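Why is it dark at night?

The Sun shines all the time. It does not switch off when you go to bed. Night comes when the part of Earth you live on has turned away from the Sun.

Earth spins once in 24 hours. At any moment one half of it is lit and the other half is in its own shadow. The line between the two halves is called the terminator. When that line passes over your town in the evening, you see a sunset.

Darkness does not arrive all at once. After sunset, the air high above you is still in sunlight, and it scatters some of that light down to the ground. This dim period is called twilight. It has 3 stages: civil, nautical and astronomical. Each stage ends when the Sun has dropped another six degrees below the horizon. At the end of the last stage, the Sun adds no light that your eyes can notice.

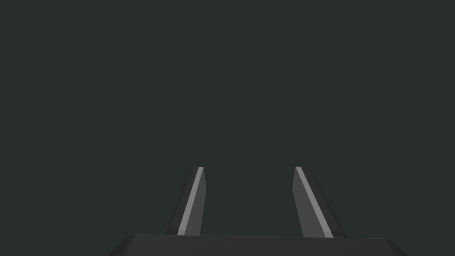

Sigita Paju wrote to us from Sakness to ask why the sky is dark at all, if there are stars in every direction. Astronomers asked the same question for hundreds of years. It is known as Olbers' paradox. If the universe had no edge, had always existed and never changed, every line of sight would end at a star and the night sky would be bright. But the universe has an age. Light from very distant stars has not had time to reach us. Space is also stretching, and this shifts old light into forms our eyes cannot detect.

Your eyes change in the dark too. The pupil opens wider within seconds. The rods, which are the cells that work in dim light, take much longer — up to half an hour or more. Rods do not sense color well, so a red sweater looks gray in a dark room.

Try it: sit in a dim room for 16 minutes with colored socks in a pile. Sort them by color, then turn on the light and check.

Words to know
Terminator: the line between day and night
Twilight: the dim light before sunrise and after sunset
Rods: eye cells that work in dim light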